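首饰和手表的整理与收纳：常见问题

本页归纳了读者来信里问得比较多的问题，内容以家庭日常收纳为主，不涉及鉴定和估价。维修和专业清洗请找柜台或修表师傅。

一、多久整理一次比较合适？

看佩戴频率。每天都换着戴的人，一个季度理一次。只有几件常戴的，半年一次就够。换季的时候顺手做最省事，很多人选在十月，因为那时衣服也要换，哪件首饰配哪件衣服，心里比较清楚。

二、整理一次要花多长时间？

第一次做会慢，件数不算多的话，预留90分钟。里面如果有打结的细链，时间主要花在链子上，其他东西很快就能归位。以后每次会短得多。

三、在哪里整理？桌子还是床？

两种都可以。桌面硬，光线一般也好，缺点是小件容易滚到地上。床面软，东西放下去不会磕，也不容易滚远，缺点是床单花纹多的时候，耳环和戒指不好找。在床上做的话，先把被子推到床尾或床头，铺平床单，再把首饰倒出来。不要在羊毛毯或者钩花的盖毯上做，耳钩会挂住线。 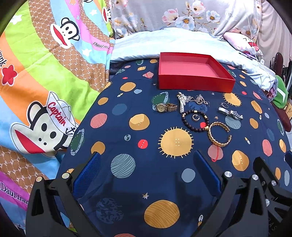
摊开的时候，件与件之间尽量留出空隙，能一眼看全最好。顺序上先放大件，再放小件：手表、手镯、珠串先各占一个位置，戒指和耳环最后再放。容易出问题的是细链，银色链子和玫瑰色调的链子缠成一团，旁边又挨着珍珠手链和深棕色珠串，一拉就会带到别的东西。遇到这种情况，先把链子以外的都挪开，单独处理那一团。小的圈形饰品也不要留在珠串圈里，收珠串的时候很容易一起带走，之后又要到处找。

四、盒子用什么样的？

浅的比深的好用。深盒子里东西会叠起来，下面的几个月也看不到一次。浅盒子平放进抽屉，拉开就能看见全部。纸盒、礼盒的底托都可以用，不必专门去买。要注意的是盒子内壁是否掉色，颜色鲜艳的纸盒先用白色棉布蘸一点水擦一下，布上有颜色的，就垫一层布再放东西，珍珠和浅色珠子尤其要垫。

想买现成的，Letico的浅格盘和Limness的绒布内衬是读者提到比较多的两种。格盘适合戒指和耳环多的人，绒布内衬可以按盒子的大小裁，剪刀就能剪。两样都不是必需品。

五、没有盖子的盒子能不能用？

放在抽屉里可以。放在梳妆台面上就会落灰，银饰也更容易发黑。如果一定要放在台面，上面搭一块软布，或者只放当周要戴的几件，其余的收起来。

六、手表和手链可以放在一个盒子里吗？

可以，但要分开区域。金属表带的边缘比较硬，和珍珠、镀金件挨在一起会留下划痕。简单的做法是手表放一侧，中间隔一条折起来的软布，另一侧放手链。表盘朝上，表扣合好再放。表扣敞开着放，容易勾住旁边的链子。

机械表不戴的时候会停，这是正常情况，不需要为了让它一直走而单独摆出来。石英表如果打算放很久，可以请修表师傅把电池取出来，免得漏液。

七、细链打结了怎么解？

先不要拉两头。把链子放在平整、颜色和它反差大的布上，找到结最松的那一圈，用两根细针从中间往外拨。针尖不要对着链环的焊口。拨不动的时候，在结上点一滴婴儿油，等一会儿再拨，解开以后用温水加一点中性洗涤剂洗掉油，擦干。带珍珠或者胶粘宝石的链子不要用油，也不要泡水，只能用针慢慢拨。

如果几条链子缠在一起，先把每条链子的扣都找到并打开，很多结在扣打开之后自己就松了一半。链子上有吊坠的，能取下来就先取下来。实在太细的，交给柜台处理，收费一般不高。

八、怎样避免再次打结？

每条链子单独放，并且把扣扣上。小密封袋是便宜又有效的办法，袋口留一小截链子在外面，封上其余部分，链子就不会在袋里自己绕起来。也可以把链子穿过一截吸管再扣上，出门旅行时很方便。读者Thu Bạch用的是硬卡纸，两端剪小口，把链子卡在上面，一张卡一条，竖着插在盒子里。这个办法占地方，但取用很快。

九、按什么分类？

有人按材质分，有人按场合分，有人按颜色分。我们的建议是先按形状分，因为形状决定了它怎么放：手链和手镯一类，项链一类，戒指和耳环一类，手表一类。分完形状之后，如果某一类太多，再按材质分第二层。

手链多的家庭，可以给手链单独一个盘，放进去时让每条自然成圈，不要压在一起。有弹力绳的珠串不要拉直了放，长期绷着会松。
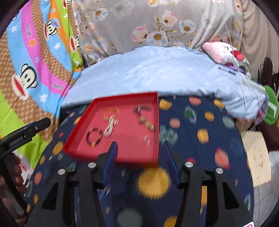 金属链节的手链则相反，可以稍微拉开一些平放，链节不会互相卡住。开口手镯不要反复掰大掰小，收的时候保持原来的形状，单独靠边放，上面不要压东西。

十、珍珠需要特别对待吗？

需要。珍珠怕干、怕酸，也怕硬物。戴过之后用软布擦一遍，平放，不要长期挂着，挂久了穿线会变长。不要放进密封袋里存半年以上，也不要和干燥剂放在一起。每天都戴的珍珠，建议每2年重新穿一次线，发现珠子之间出现缝隙时就应该提前去穿。

十一、银饰发黑了怎么办？

轻微发黑用擦银布擦，顺着一个方向，不要来回搓。Sirko的擦银布有读者用过，反映不错，其他牌子的也可以。擦银布变黑之后仍然能用，不要拿去洗，洗过就没有效果了。表面做旧的银饰不要擦，凹处的黑色是特意留下的。镶有珍珠、绿松石的银饰不要用洗银水。

十二、镀金的手镯和表带怎么擦？

干的软布就够。有汗渍的，用布蘸清水拧到几乎不滴水，擦一遍，再用干布吸干。牙膏、小苏打这类偏方会磨掉镀层。表带缝里的污垢可以用软毛刷轻轻刷，刷之前确认表冠已经按到底。

十三、只剩一只的耳环要不要留？

先给它一个固定的位置，例如一个小瓶盖或者一只小布袋，所有单只的都放在一起。整理完一轮之后再看，很多时候另一只就在某条链子里。过了一个整理周期仍然没有找到的，可以改成吊坠，或者就此处理掉。

十四、怎么决定哪些不再保留？

拿起来的时候想一下，最近7个月有没有戴过。没有戴过的放到一边，先不做决定。全部理完以后再看这一堆，其中有纪念意义的单独存放，坏了能修的列一张单子，剩下的可以送人或者转卖。婚戒、长辈留下的东西不在这个范围里。

修理单子要写清楚是哪一件、哪里坏了，和坏件放在同一个袋子里。不写的话，下次整理的时候还会遇到同一件，同样想不起来它为什么没戴。

十五、需要拍照登记吗？

价值较高的建议拍。正面一张，扣头和刻字一张，和购买凭证放在同一个文件夹里。单件价格超过1000元的，问一下家财险的条款，有的需要单独申报。普通饰品拍一张全部摊开的合影就够，以后少了什么，对着看就知道。

十六、家里有小孩，整理时要注意什么？

等孩子睡了或者不在房间的时候做。小珠子、耳堵和纽扣电池都有误吞的危险，理完以后把床单提起来抖一下，抖在浅色的地面上，看有没有漏下的东西，床缝也要摸一遍。猫狗同样处理。

十七、理完以后怎么放回去？

把空盒子拿到首饰旁边，按使用频率往里放，常戴的靠外，少戴的靠里。先放手表和手镯，它们的位置定了，剩下的空间有多大就清楚了。然后放珠串和珍珠，再放装好袋或者扣好扣的链子，戒指和耳环最后放，放在单独的小格或者小袋里。放不下的时候不要硬塞，换第二个盒子。

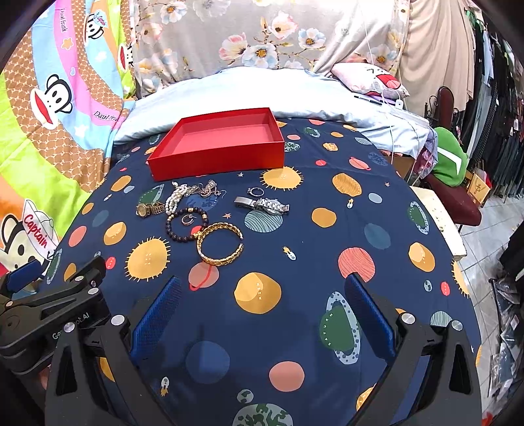

Maëlle Després来信说，她的做法正好反过来，先放戒指和耳环，因为这些最容易丢，放完心里踏实，大件怎么放都行。她还提到，自己会把第二天要戴的手表留在外面，不放回盒子，这样早上不用把刚理好的东西又翻一遍。这个顺序也可以，前提是小件已经在有盖的格子里，否则手表放下去的时候会压到它们。

十八、盒子放在哪里？

避开浴室和窗台。浴室潮，窗台有直射光，珍珠和有色的珠子都会受影响。卧室抽屉或者衣柜中层比较合适。香水和首饰不要放在同一格抽屉。手表不要紧贴音箱、带磁扣的皮包和手机支架，机械表受磁之后会走快，需要拿去消磁。

十九、旅行时带几件合适？

手表一块，耳环两副，项链一条，基本够用。装在硬盒里随身带，不要托运。Narkstead有一种带拉链的小硬盒，尺寸刚好放进随身包的内袋，用旧的眼镜盒也一样。

二十、还有问题怎么联系？

可以在本页底部的留言框提问，写明材质和大概的使用年限，有清楚的照片更好。收纳类的问题由Duyên Triệu回复，清洁保养类的由Thiện Từ回复。涉及真假和价格的问题，我们不回答。

本页更新于2025年12月29日。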